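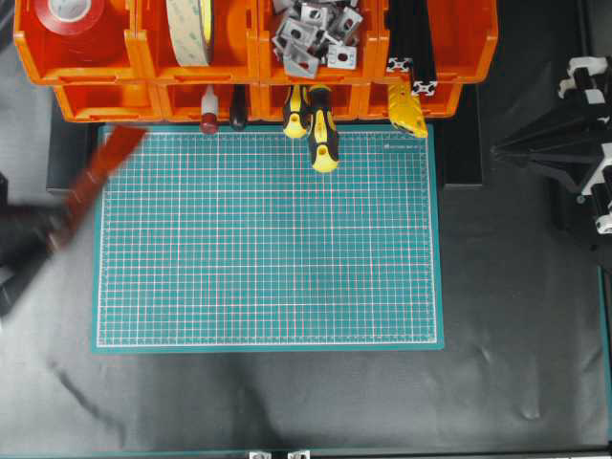 首页 版块 纸材与装订 精华 搜索 登录 注册

【讨论】精装封面外翘,换了纸板之后反而更明显,求分析

浏览 2,737

灰板收集者(楼主) 发表于 2025年2月24日

先说情况。开本竖长,圆脊,书芯锁线,封面用灰板加棉质书布,环衬是 Illik 的水彩纸。原来用的灰板停产,改用 Nosmont 的同厚度板。换板之后,封面在压书阶段是平的,从压书机取出之后逐渐向外翘,也就是书口一侧离开书芯,板面外侧呈凹形。

室内相对湿度 34%,暖气一直开着。胶是 Celero 的白胶,没有兑水。书布满刷胶,环衬也满刷胶,合书后夹吸水纸上压,隔夜取出。

已经确认的:
纸板丝缕与书脊平行,每一张都做过弯折对比。
书布经向与书脊平行。
没有确认的:
环衬丝缕。包装上没有标,我按长边就是丝缕方向处理的。

以前的板子用同样的做法没有出过这种程度的变形。想问的是,新板含水率偏高会不会造成这个结果,还是问题在胶。

半湿不干 回复:

环衬那一条先查掉再谈别的。大张水彩纸裁成小张出售,长边不一定是丝缕方向,要看原张怎么开料。你没有确认就按长边走,等于放弃了整个结构里唯一能向内拉的那一层。

外翘的受力很简单:书布上胶后伸长,粘在板上,干燥时收缩,把板面外侧往里拽,外侧变凹。环衬在内侧做同样的事,方向相反。两边拉力相等就平。环衬拉力不足,板就往外跑。

纸在横丝缕方向的胀缩比顺丝缕方向大得多。环衬丝缕平行于书脊时,主要的胀缩发生在从书脊到书口的方向,正好用来对抗书布。丝缕横过来,这个方向的拉力就小了,剩下的拉力作用在天头到地脚方向,结果往往是外翘再加一点扭曲。你说的变形有没有扭?

灰板收集者 回复 半湿不干:

没有明显的扭,四角高度差主要在书口侧,天头地脚两角基本一致。环衬我晚些时候用湿条法测。

南窗装订 回复:

我不同意先查环衬。楼主说了,同样的做法、同样的环衬,只换了板,变形就变了。变量只有一个。

新板刚拆塑封,在仓库里平衡的湿度和你室内的湿度差很远。你室内只有 34%,板子上了布之后才开始失水,失水的路径只有内侧和板边,外侧被布和胶膜封住一部分。板自身两面收缩不同步,形状当然会变。拆封以后竖放,板与板之间留空隙,放 14 天再用,多数问题自己就没了。

半湿不干 回复 南窗装订:

变量不止一个。季节也变了,他以前那批是什么时候做的?如果是 October 做的,暖气还没开,室内湿度完全是另一回事。

另外,按你的模型,内侧先失水,内侧先收缩,板应该向内弯,也就是书口一侧压向书芯。楼主的方向相反。

南窗装订 回复 半湿不干:

初期向内,后期外侧也干下来,加上书布收缩,最终向外。过程和终态要分开看。他说"取出之后逐渐向外翘",符合后期。

半湿不干 回复 南窗装订:

那终态仍然由书布和环衬的拉力差决定,板的含水只影响走到终态的路径。除非过程中产生了塑性变形。纸板有蠕变,这一点我承认,但要拿来解释明显的外翘还不够。

灰板收集者 回复:

上一批确实是十月做的。当时室内湿度没有记录。

尺子不响 回复:

插一句测量的问题。楼上几位都在谈翘曲,没有人给出怎么量。用眼睛看书口离桌面的距离不可靠,圆脊书平放时书脊本身就把封面抬歪了。

我的做法是做单板试样,不带书芯。裁同样尺寸的板,一面糊书布,一面糊环衬,压干后立着放,用直尺侧棱靠在板面凹侧,塞尺量中点间隙。从书脊到书口方向量一次,天头到地脚方向量一次。两组数据分别记,方向的问题马上就看出来了。

对照要做全:旧板如果还有边角料,和新板同时糊;环衬顺丝缕一张,横丝缕一张;胶用同一罐,同一个人刷。

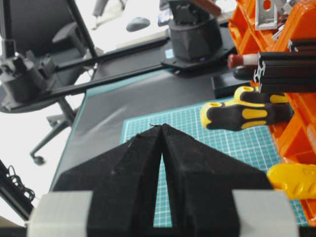
试样的裁切误差要先控制住,否则两层材料丝缕夹角不一致,塞尺读出来的东西没有意义。丝缕方向以弯折和湿条的结果为准,在背面用硬铅笔画一条箭头线,所有材料都从这条线出发裁。垫板上印的那种白色细方格我只用来摆正纸边、检查箭头线有没有明显歪斜,尺寸一律以钢尺为准,直角以角尺为准。青绿色垫板配白线,放浅灰板时对比足够,放黑色书布时反而是布边更容易看清,格线在布边外侧延伸出去,靠目视对齐就够用了。裁刀要勤换刀片,板子分多刀划透,第一刀只定线,不用力。

半湿不干 回复 尺子不响:

同意做单板试样。补充一点,试样四周要不要包边会影响结果。只糊面不包边,书布在板边没有约束,拉力略低。建议照正式封面那样包边,环衬留出飘口的距离再糊,尽量接近实物。

南窗装订 回复 尺子不响:

再加一组:新板拆封即用,和新板平衡之后再用。没有这一组,讨论就只是在验证楼上那位的前提。

尺子不响 回复 南窗装订:

可以加。平衡的判据用称重,不要用天数。同一块板每天同一时间上秤,读数不再变就算平衡。厚板比薄板慢,整叠堆着比竖放散开慢,写死 14 天没有依据。

南窗装订 回复 尺子不响:

14 天是我这边厚板竖放的经验值,冬天用。有秤当然用秤。

胶水与时间 回复:

胶没人谈,我谈胶。

Celero 那款白胶不兑水用在环衬上,上胶时带进纸里的水少,表面结皮快。水彩纸本身施胶重,吸水慢。两件事加在一起,环衬还没来得及充分伸长就已经粘住了。没有伸长就没有后面的收缩,拉力自然不够。书布那一侧不一样,棉布背后有衬纸,衬纸薄,吸水快,伸长充分。

解决办法:环衬改用浆糊与白胶的混合物,刷完等纸伸开再合书。等的时间看纸,纸边先卷,再放平,放平之后再合。刷完马上合是很多外翘的直接原因。

我没有试过 Nosmont 的板,对板不发表意见。

半湿不干 回复 胶水与时间:

方向上同意,但满刷环衬等它伸开再合,合书之后横丝缕方向会多出一截,飘口里边线会往书口方向跑。裁环衬时要预留。

胶水与时间 回复 半湿不干:

对。先拿一条废纸刷胶,等它伸开,量出伸长量,裁环衬时扣掉。扣多扣少只和纸、胶、湿度有关,换一样就重新量。

长尾夹 回复:

给一个实际案例作参考。Mkhize 那个地方志项目做过 1,000 册的批量,负责装订的是 Jacobus Naidoo,他们的记录里有一段讲封面外翘。开头的结论也是纸板有问题,后来 Venkatesh Namboodiri 去现场看,发现同一批环衬纸里混有两种开料方向,翘的和不翘的正好按纸的批次分开。板没有换,把横丝缕的那部分挑出来改作护封衬纸,后面的书就平了。

所以我倾向于先查环衬。湿条法十几分钟的事,成本最低。

南窗装订 回复 长尾夹:

批量厂的车间有恒湿,家里没有。这个案例排除不了板的因素,只能说明环衬丝缕会造成外翘,这一点本来就没有争议。

长尾夹 回复 南窗装订:

记录里没有写车间是否恒湿,我不作推断。你也不要替它写。

南窗装订 回复 长尾夹:

收回恒湿那句。结论部分不变。

灰板收集者 回复:

环衬测完了。从整张上沿长短两个方向各裁一条同宽同长的纸条,叠在一起捏住一端水平伸出,再对调上下。短边方向裁的那条挺,长边方向裁的那条下垂。也就是说丝缕沿短边,和我的假设相反。又裁了小方块浮在水面上,卷曲轴线与短边平行,结果一致。

所以环衬丝缕一直是横着糊的,十月那批也是。

半湿不干 回复 灰板收集者:

环衬方向错了,基本清楚了。十月那批没翘是因为湿度高,书布收缩量小,现在室内干,收缩量大,差值就暴露出来。

南窗装订 回复 灰板收集者:

注意,十月那批也是横着糊的,没有明显变形。这恰好说明环衬方向单独解释不了差异。剩下两个变量,板和湿度。把十月那批的书拿到现在的房间里,打开放几天,看翘不翘。翘,是湿度;不翘,板就要重新考虑。

半湿不干 回复 南窗装订:

这个检验可以接受。

灰板收集者 回复:

十月那批一直放在同一个房间的书架上,但夹得很紧。我抽出来单独平放,不加压,过几天再看。

试样也在做。旧板只剩窄条,不够做完整封面,只能裁成小尺寸,新板照同样尺寸裁。分组如下:

旧板,环衬顺丝缕
旧板,环衬横丝缕
新板拆封即用,环衬顺丝缕
新板拆封即用,环衬横丝缕
新板称重平衡后,环衬顺丝缕
新板称重平衡后,环衬横丝缕

胶先不换,仍用原胶不兑水。胶的变量放到下一轮。

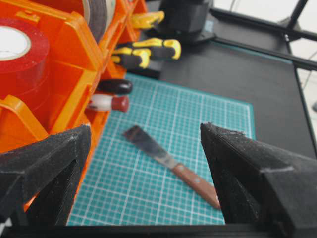 压的条件统一为:书布面糊完先夹吸水纸压一次,换纸,再糊环衬,再压。吸水纸每次换干的,压板用同一副。取出后立在架子上,两面通风,不靠墙,远离暖气片。塞尺读数在取出当时记一次,之后每天同一时间记,直到不变为止。

尺子不响 回复 灰板收集者:

两点。

一,小尺寸试样的中点间隙不能直接和大封面比。同样的曲率,间隙随跨度的平方走,跨度减半,间隙只剩四分之一。各组之间比较没有问题,往实物上推的时候要换算成曲率。

二,旧板窄条的丝缕要重新确认,不要默认窄条长边是丝缕。你刚在环衬上吃过一次亏。

灰板收集者 回复 尺子不响:

窄条弯过了,丝缕沿长边。换算的事记下了,表里会加一列曲率。

胶水与时间 回复 灰板收集者:

胶放到下一轮可以,但请记录刷胶到合书之间的时间,各组保持一致。否则这一轮的数据里已经混进了胶的影响。

另外上胶量最好称重。刷之前称一次,刷完马上称一次,差值就是湿胶量。刷子带走的和桌上蹭掉的不用管。

铜镇纸 回复:

有个不同的看法。已经做好的书怎么办没有人提。试样归试样,成品已经翘了。

我处理过类似的:环衬内面用微湿的海绵均匀擦一遍,垫隔离纸和吸水纸,合上封面压住,让内侧重新伸长,再在压力下干燥收缩。轻微外翘可以回来一部分。水彩纸表面施胶重,擦水后容易起水渍,先在不显眼的地方试。

半湿不干 回复 铜镇纸:

白胶干后的膜不容易再软化,和浆糊不一样。擦水以后伸长的主要是纸的表层,效果有限,而且室内仍然这么干,过一阵还会回去。更稳的做法是在原环衬上加糊一层顺丝缕的薄纸作衬,增加内侧拉力,最后用一张新的扉衬盖住。缺点是内侧变厚,合页处要留够活动量。

铜镇纸 回复 半湿不干:

加糊会改变书的外观,我一般不做。起码先加湿压一次,看能回来多少,回不来再加糊。加糊是不可逆的。

半湿不干 回复 铜镇纸:

白胶满刷的书本来就谈不上可逆。不过顺序我没有意见,先做轻的。

南窗装订 回复 铜镇纸:

什么都不做也是一个选项。等到春天湿度上来再看。现在修平了,夏天可能内翘。

铜镇纸 回复 南窗装订:

这条有道理。环衬是横丝缕,内侧拉力偏小,夏天书布回胀,翘度应该会减。楼主如果不急着交书,放着比修好。

灰板收集者 回复:

其中一本要交出去,其余可以放。要交的那本重做封面,环衬按短边丝缕重新开料,会浪费一些纸,没有办法。

十月那批平放的观察先报一下:书口侧已经离开书芯一点,方向向外,幅度小于新板那批。还在变,没有稳定。

南窗装订 回复 灰板收集者:

湿度有份,板也可能有份。等试样。

半湿不干 回复 灰板收集者:

幅度小不能归给板。那批的布已经老化,经历过几个月的胀缩,松弛了一部分。要比只能比试样。

灰板收集者 回复:

明白。拆封即用的两组已经上压,平衡组还在称重,读数仍在往下走。全部数据稳定之后另开一帖贴表,链接会补在一楼。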